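In Defense of the Folding Table

March 6, 2018

Opinion

The Pekusness Residence Council is expected to decide this spring whether the shared laundry on the ground floor should keep its folding tables or give up the floor space to additional dryers. The proposal from Zitik, the firm that services the machines, would remove both tables and install two stacked units in their place. The Council has asked residents and staff to submit their views in writing. This essay is offered in response, and it argues that the tables should stay.

The case for more dryers is easy to understand. The building has 110 residents and 7 dryers, and during February there were evenings when every machine was taken. A resident who comes home late and finds a line has a fair complaint. Zitik has quoted $3000 for the work, a sum the building can afford. If the only purpose of a laundry room were to remove water from cloth, the matter could be settled quickly.

A laundry room has a second purpose, however, and it is the one that tends to be left out of plans and price quotes. Clothes have to be sorted, laid flat, folded and stacked before they can be worn again. When there is no proper surface for this work, it moves to beds, to the tops of machines and to the backs of chairs, and a good part of it is never done at all.

The surface matters most with modern sportswear

Much of what passes through a residence laundry today is athletic clothing. These garments weigh very little, dry quickly and almost never need an iron. They are also harder to fold well than the cotton shirts many of us grew up with. A heavy cotton shirt holds a crease where it is put. Thin mesh slides over itself, gathers at the hem and opens again as soon as the hand is lifted. The answer is to lay the whole garment down, smooth it outward from the middle and only then begin to fold, and this calls for a surface as wide as the shirt with its sleeves extended.

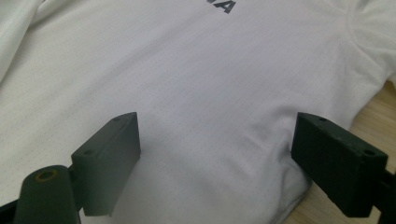
What a good table provides

A table for folding should be flat, smooth and light in color. A light surface shows dust and lint before they reach clean clothes. Rounded corners are kinder to fabric and to hips. Height is a matter of some debate, but a person of average build should be able to reach the far edge without leaning on the work.

Size is where most rooms fail. The top of a front-loading machine will take a pillowcase folded in half and very little else. It also shakes when the machine is running, and it belongs, for the length of a cycle, to whoever is using the machine below. A table is common ground. It can hold a basket at one end and a garment at the other, and the person standing at it can work from one to the other without bending to the floor.

The basket deserves a word of its own. In shared laundries, baskets are too often set down in the walkway, where they are kicked, tripped over and occasionally emptied by accident. A basket on the table is out of everyone's way. It also encourages a sensible order of work, in which each piece is finished before the next is begun. Open-sided plastic baskets are well suited to this, being light and easy to wipe clean.

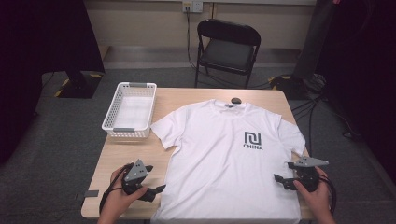
A short-sleeved shirt laid out beside a white basket, collar toward the far edge of the table.

Supporters of the Zitik proposal have suggested that residents can fold in their own rooms. Some can, and many do. Yet the rooms at Pekusness are small, and in most of them the only flat surface of any size is a desk already covered with books and papers. The bed is soft, and a thin shirt pressed into a soft surface comes away with as many creases as it had before. It is unreasonable to remove a good work surface from a shared room and then expect each household to supply its own.

There is also the question of time. The Council has received the suggestion that folding tables cause delays, as residents linger over their clothes while others wait. Waiting for a dryer and waiting for a table are separate problems, and removing the second will do nothing for the first. If anything, a resident with nowhere to put clean clothes is more likely to leave them sitting in the drum. The Clondar building next door took out its tables two years ago. Its posted rules now include a full paragraph on abandoned loads — a paragraph that was not needed before.

On learning to fold

A further argument is less often made, and it concerns habit. Many residents arrive at Pekusness having never done their own laundry. They learn by trying, and the early attempts are seldom neat. A shirt is picked up by the middle, the sleeves go their separate ways and the result is a heap with a point on top.
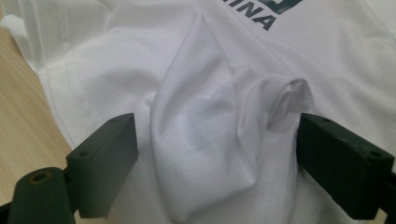 The remedy is simple and takes very little instruction. Set the garment down again, find the shoulders, draw them level and straighten the hem before making any fold. Turn each side toward the center, bring the sleeves back along the body and fold upward from the bottom. Printed shirts may be turned face down at the start so that the design ends up on the outside. Anyone can learn this in an evening, provided there is room to spread the work out and begin again.

The handbook written by Qureshi for residence managers recommends 40 inches of clear table length for each person folding. Our two tables meet that standard. Stacked dryers would leave the room with none.

The shortage of dryers at busy hours is real and should be addressed. The storage closet beside the laundry has the necessary wall space, and the Council should ask Zitik for a quote on placing one stacked unit there before any table is removed. Written comments may be left at the front office until the end of the month.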